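Notes on the Nedska kitchen pack
January 7, 2022

I have been running the kitchen pack from Nedska on my own workstation since July. It is sold as an add-on to the Embridge simulator, costs $2,299 for a single seat, and comes with 11 counter layouts plus a library of props. I paid for it myself. What follows covers the parts I use, which are the countertop tasks. I have not touched the drawer or dishwasher modules.

Install took 35 minutes on a clean machine. Most of that was the asset download. The license tool wants a network connection at first launch and then leaves you alone. The config files are readable and the units are in meters all the way through, so credit for that.

The appliances are the reason to buy it. Door and dials on the microwave are separate joints with their own limits and friction values, all editable. The default friction on the door hinge is too low. I raised it until a light push no longer swung the door fully open, and saved that as my own preset. The handle is slim and stands close to the door, so a wide finger needs a careful approach angle. Mine came with the stock wedge fingers and I kept them.

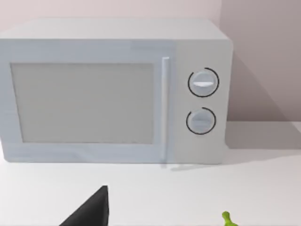 View from the gripper side, stock fingers, microwave door closed.

Surface detail is uneven. The microwave has no display and no printed markings around the dials. If your policy needs to read a setting, it will have to work from the grip ridge on each knob. I consider that acceptable for manipulation work and a problem for anything that takes language instructions such as "set it to low." The vendor's forum says labels are planned. No release is named.

Props are better. The produce and the packaged goods have sensible masses, and the collision shapes follow the visible meshes closely enough that I stopped checking them. The wooden bowl is the exception. Its mesh is finely ridged, inside and out, and the default collision shape is a convex hull, so small items rest on an invisible lid over the opening. Switch it to the decomposed version in the prop file. Step time goes up slightly. I left everything else at the defaults.

Randomization is controlled by one seed per episode. Item positions, light direction and counter finish can be varied separately. I ran 3,000 episodes with positions and light varied and the finish fixed to white. Shadows are computed properly, including the one from the arm, and that matters for an overhead camera. My first detector was trained on renders with shadows turned off and it performed badly when the arm's shadow fell between the items. Retraining with shadows on fixed most of it.
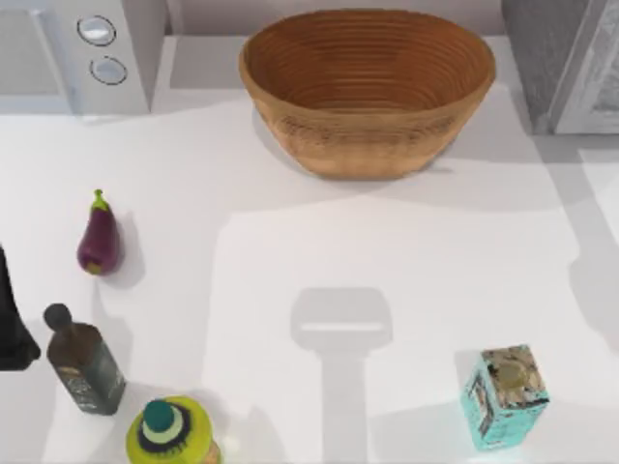
Zapata wrote in to say that the same detector problem shows up in the Kirnska pack, and that softening the light source helped more there than retraining did. The cost was slower rendering, enough that the overnight batches had to be split in two.

I have tried the softer light only on short runs. The setting is called source radius and it sits in the lighting file, not the camera file where I first looked for it. Support answered my question on that within a day.

I will renew the seat. The next job is the bowl placement task with the new hinge preset, and I will post the config once the paths are cleaned up.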